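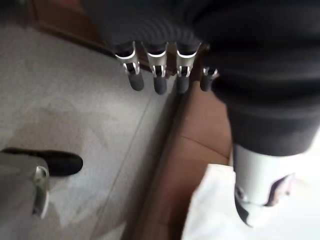
Bekville flat sheet, white. Back in stock, all sizes except twin, twin comes in July. Cotton, 300 thread, washes soft after 5 or so goes. Queen and king same price.

Deep hem top and bottom, no elastic. Ships folded in a paper band, no plastic.
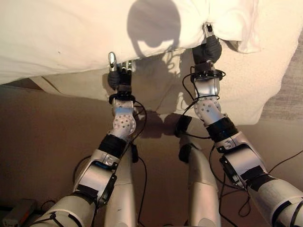

Wash warm, tumble low, take it out before its bone dry. Iron if you must. For hanging or folding get a hold of the hem with both hands, one hand well apart from the other, like the two dark gloves on the white sheet, and shake once. Dont use bleach, it yellows the thread.

Returns 30 days, unwashed. Bulk orders over 750 ask for Adwoa Nutsugah at the Harergate desk.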